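Pinilville Robotics Club – Kitchen Bench Inspection, March
Station: Kistine (table arm)
Inspected by: Maribeth Dagdag
Also present: Heriberto Montoya, Paraskevi Kyriakidis

1. Emergency stop within reach of the operator – PASS
It was behind the snack box again at 3:30. Moved.

2. Arm speed capped at 70 percent – PASS
Somebody had typed 100 "just for the plate task." Set back to 70. The plate task can take its time like the rest of us.

3. Gripper fingertips tight, no play – PASS WITH COMMENT
One needed a quarter turn. Hex key is now tied to the bench with string, and the string is now part of the inspection.

4. Held tool seated before any move – PASS
Spatula handle checked with a gentle tug. Tug gently. This is a spatula, not a lawn mower.

5. Toaster oven has no power – PASS
It's a prop for the door task. Please stop asking about bagels.

6. Props laid out for the run – PASS WITH COMMENT
Ketchup on the plate is allowed under the team's own rules, which I have read, and which could use a second draft. Cap closed. Colander and bowl stay by the oven, fruit goes on the near side.
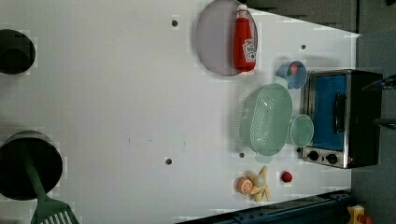

Vasiliki Makris would like it noted that the ketchup lies across the rim because a bottle standing up is too easy, and that anyone who wants easy can go join the line-following team. She also asks for item 6 to be changed to a plain PASS. Noted. Not changed.

7. Floor tape at 240 cm, spectators behind it – FAIL
Two parents and a little brother were over the line. The little brother went back when asked.

8. Cables off the floor – PASS
Mostly by means of tape. We have used a lot of tape.

9. Run log filled in – FAIL
The log jumps from run 100 to run 200. Heriberto says the ones in between "were pretty similar." Write them down anyway.

10. Safety glasses worn – PASS
On faces, this time.

Result: cleared for practice with the spatula. Items 7 and 9 to be rechecked before the Gavalas meet. Copy to Loukia Tsolakis, who has the key to the cabinet.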